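Things Beside the Basin: How Soap, Pumps and Worktops Do Their Jobs
By Maj-Britt Tveit
For readers aged 8 and up
Part of the Skoldale series on ordinary rooms

A washing place needs water, a drain, and a flat surface for small objects. Most of the objects are so common that people stop looking at them. Each one was designed to solve a problem, and the problems are worth knowing.

This page covers four of them: the cup, the pump bottle, the worktop and the tap. Words in the list at the end are explained there.

1. The cup

A bathroom cup has an easy job. It holds a little water for rinsing your mouth, or it stores toothbrushes. Glass would do the same work, but glass breaks into sharp pieces when it lands on a hard floor. Plastic usually bounces.

Many plastic cups are translucent. This means that light gets through them but you cannot see a clear picture on the other side. Light travelling through a translucent material is scattered, so it comes out in many directions. A transparent material, such as a clean window, lets the light through with much less scattering. An opaque material, such as a brick, lets none through.

Colour is added to plastic before it is shaped. A small amount of pigment gives a pale cup, such as a pink one. More pigment gives a stronger colour and may make the cup opaque.
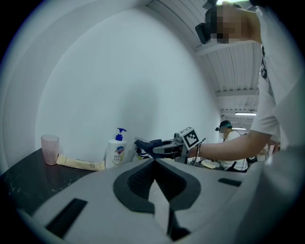 You can test translucency at home. Collect a plastic cup, a drinking glass and a mug. Hold a printed page behind each one and try to read it. Then shine a torch through each one on to a wall. Write down which objects let light through and which let you read the words. These are two separate results and they do not always match.

2. The pump bottle

Liquid soap is thicker than water. Scientists say that it has a higher viscosity. If you tip up an open bottle of soap, nothing much happens at first, and then too much comes out. A pump solves this by measuring out nearly the same amount each time.

Inside the pump is a small chamber with a spring, a piston and two valves. A valve is a part that lets liquid through in one direction only. A thin tube, called the dip tube, hangs down from the chamber to the bottom of the bottle.

The pump works in this order:

You press the head. The piston moves down and squeezes the chamber. The lower valve shuts and the upper valve opens. Soap leaves through the nozzle.

You let go. The spring pushes the piston up. The upper valve shuts and the lower valve opens. The pressure in the chamber is now lower than the pressure of the air in the bottle, so soap is pushed up the dip tube and the chamber fills again.

A new pump has air in its chamber. The first few presses only move the air out. This is called priming, and it is the reason a new bottle seems not to work.

The head of the pump is often a different colour from the bottle. It is made separately and fitted on afterwards. On many bottles it can also be turned and locked down, which stops soap leaking out on the way home from the shop. 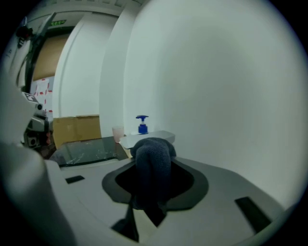 So-yul Hong, aged 8, wrote to us to ask why the last bit of soap never comes out. The answer is in the dip tube. When the level of the soap falls below the end of the tube, the pump draws in air. Some tubes are cut at a slant so that they can reach into a corner, but a thin layer of soap still clings to the walls. You can unscrew the pump and stand the bottle upside down over an empty one. Ask an adult to help you balance it.

Labels on soap often carry a percentage, such as 99.9%. A percentage is a number of parts out of a hundred. It can be easier to think about in thousands. If you had 1,000 dried peas and took away 99.9% of them, you would take away 999 peas and have one left. When a label uses a percentage, read the small print to find out what was measured and how the test was done.

3. The worktop

The surface beside a basin gets splashed many times a day. It should be hard, smooth and easy to wipe. Stone, glass, tile and several sorts of plastic are all used.

Marble is a natural stone. It begins as limestone, which is changed underground by heat and pressure. The lines in it are called veins, and they come from other minerals that were in the limestone. Many worktops are made to look like marble but are something else. It is hard to tell by eye.

Dark, shiny surfaces show smears very clearly. A smooth surface reflects light evenly, like a mirror. A dried drop of water leaves a small patch of minerals behind, and that patch scatters the light and looks pale. The same patch is present on a white worktop, where you would hardly notice it.

Objects are often kept in a row at the back of a worktop, against the wall. They are less likely to be knocked off there, and the front is left clear for wet hands.

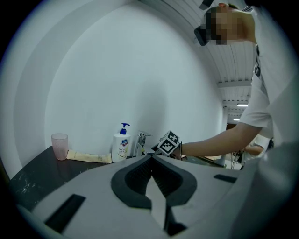
4. The tap

Many metal taps have a coating of chromium, usually called chrome. The metal underneath is often brass. The chrome layer is much thinner than a sheet of paper. It resists rust and can be wiped clean.

A tap with a lever may have a cartridge inside. In many modern cartridges there are two ceramic discs with holes in them. When the holes line up, water flows. When they do not, the discs block it. A lever needs only a small push, so it can be worked with an elbow when your hands are soapy.

Words to know

Opaque: letting no light through.
Piston: a part that slides up and down inside a tube.
Translucent: letting light through but scattering it.
Valve: a part that controls which way a liquid or gas can go.
Viscosity: how much a liquid resists flowing.

Diagrams checked by Erasto Minja. Next in the series: drains and the U-bend.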